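Urport 互助问答 > 居家与办公 > 清洁保养

白色桌面上的茶渍和马克笔印怎么去掉,又不把表面擦花?

Anahera Tamihana
发布于 2022年3月31日星期四
浏览 3,000

我们几个人合租了一间活动室,平时上手工课,周末借给读书会用。里面的长桌是从上一家租户手里接过来的,白色台面,没有说明书,也问不到牌子。接手的时候看着还行,用了一阵子以后问题就多了。

主要有这么几种印子:

一是杯底的茶渍,一圈一圈的,用湿布能擦淡,擦不干净。
二是油性马克笔,小朋友画出纸外面的,最长的一道有手掌那么长。
三是胶带撕掉以后留下的黏胶,时间久了粘灰,变成灰黑色的长条。
四是靠窗那一头整体有点发黄,跟另一头放在一起看很明显。

我试过洗洁精加温水,茶渍有一点效果。又试过厨房那种绿色百洁布,结果擦过的地方对着灯看有一片细纹,比周围暗,现在不敢再动了。

想问一下,这几种印子分别该用什么?已经擦出来的细纹还能不能救?另外有人推荐直接贴一层膜,不知道值不值得。预算不多,不打算换桌子。

补充:桌子的边是包的,边条和台面之间有一条缝,有的地方能塞进指甲。

全部回答,按时间排列

Senga Kerr
被采纳

先弄清楚台面是什么,再决定用什么擦。白色桌子常见的有几类:三聚氰胺饰面的、防火板的、烤漆的,还有整块实心人造石的。你说有包边条,那多半是前两类里的一种,表面硬,怕磨不太怕水,但是缝里怕水。烤漆的比较娇气,酒精擦久了会发乌。分不清的话就翻到桌子底下看,背面和边角没处理的地方通常能看出芯材。

不管是哪一类,都先在不显眼的角上试。涂一点,等两分钟,擦掉,干了以后侧着光看。没有变化再往大面积用。

茶渍:小苏打加一点水调成稠糊,敷在印子上,盖一块湿布,放到糊还没干透的时候用软布打圈擦。不要撒干粉直接搓,干粉是有颗粒的。一次不行就再来一次,别加力气。水温40度左右的温水就够了,用开水没有必要,包边用的热熔胶遇到烫水会松。

油性马克笔:75%的酒精棉片,从外往里擦,每擦一下换一个干净的面,不然会把颜色推开。放了很久的印子可以先用白板笔在上面涂一遍,趁湿擦掉,白板笔里的溶剂会把旧墨带起来一部分,剩下的再用酒精收尾。丙酮和洗甲水我不建议用,防火板也许能扛住,烤漆和边条扛不住。

胶印:先吹风机低档吹热,用旧银行卡斜着刮,刮到只剩薄薄一层再用食用油或者柑橘类的除胶剂,放一会儿,然后洗洁精水洗掉油,最后清水过一遍。顺序不要反,直接倒除胶剂会弄得到处都是黏的。

包边那条缝,平时擦桌子抹布要拧干,水别往缝里流。芯材吸了水会鼓,鼓起来就回不去了。缝大的地方用白色的中性玻璃胶填一下,贴美纹纸,抹平,撕掉美纹纸,放一夜。
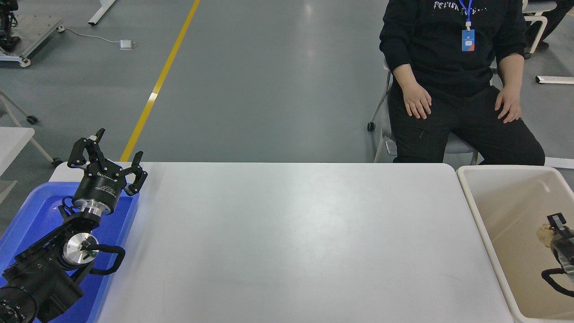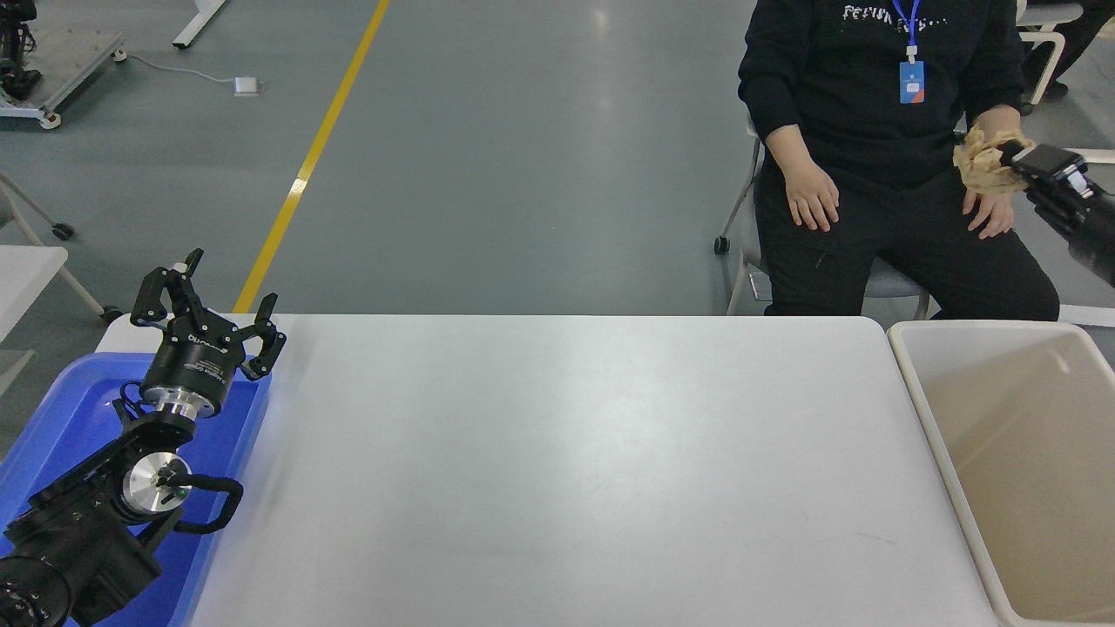

每天的擦法就是一块拧干的超细纤维布,加一块干布跟在后面。湿布擦完不马上擦干,水里的矿物质会留下白印,时间长了又得专门处理。布要分开放,擦过胶和油的那块不要再拿来擦整张桌子。

细纹的问题要说实话:百洁布磨出来的是表层被刮毛了,三聚氰胺和防火板的表层很薄,磨掉就没有了,抛光抛不回来。网上有人教用水砂纸慢慢打,那是给实心人造石或者厚漆面用的,普通饰面板照着做会把花色层磨穿。可以试试无色的家具蜡,薄薄打一层,填进细纹以后看上去会浅一些,隔一阵子要补。打了蜡的地方写字画画会打滑,上手工课的话你自己权衡。

发黄要看原因。如果是油烟和手汗积出来的,小苏打糊擦一小块就能看出差别。如果是晒的,擦不掉,只能把桌子掉个头,或者窗上加一层帘子,让它别再往下黄。漂白水不要用,对晒黄没什么用处,还会伤金属桌腿。更不要把漂白水和别的清洁剂混在一起。

贴膜的话,我的意见是先别贴整张。大面积贴膜很难不起泡,边上容易卷,卷了就藏灰。做手工的位置铺切割垫,喝水的位置放杯垫,花的钱比贴膜少,坏了换一块就行。

Lurkov

牙膏就可以了,我家一直用牙膏。挤一点在布上擦,什么都能擦掉。不用买那么多东西。

 Senga Kerr 回复 Lurkov
 牙膏里有磨料,擦小点可以,擦一整片跟百洁布差别不大,只是慢一点。她的台面已经花了一块,我不会再用带颗粒的。

 Lurkov 回复 Senga Kerr
 我家的没花。可能牌子不一样吧。

Boonyarit

补充一个贴膜的经验,前年8月我给家里的白色餐桌贴过,透明的软膜,按米卖的那种。桌子宽83厘米,店里裁的时候按整数给,我自己回来修边,修得不直,看着一直别扭。

用下来优点是茶渍真的不会再沾到桌面,孩子画上去也好擦。缺点有三个,热锅放上去会起皱;夏天胳膊压着粘;还有膜和桌面中间如果进了水,过几天掀开会有一股味道,桌面上也会有水印。所以如果要铺,别用自粘的,就平铺,每周掀起来晾一下。

另外魔术海绵也是磨的,前面没人提到我说一句。那种白色的海绵摸着软,擦茶渍很快,但是亮面擦多了会变成哑的。偶尔点一下可以,别当抹布用。

Anahera Tamihana(提问者)

谢谢各位。昨天先在角上试了小苏打糊,没有变化,就把茶渍都处理了,敷了两遍,深的那几圈还剩一点影子,能接受。马克笔用白板笔涂了再擦酒精,短的几道没了,最长的那道还有淡淡的灰蓝色,准备过几天再来一次。

看了桌底,芯材是碎木屑压的那种,所以应该是饰面板,砂纸就不考虑了。靠窗那头擦了一小块没有变白,是晒的,已经把桌子掉头,帘子下周装。

杯垫买了,切割垫还在比价格。还有一个小问题,玻璃胶填缝的时候,缝里原来的灰要不要先清?我用牙签挑了一下,挑出来不少。

 Senga Kerr 回复 Anahera Tamihana
 要清。牙签挑完用干的旧牙刷再刷一遍,然后吸尘器吸掉,不要用水冲。有灰的话胶粘不住,过不久会整条翘起来。打胶那天别排课。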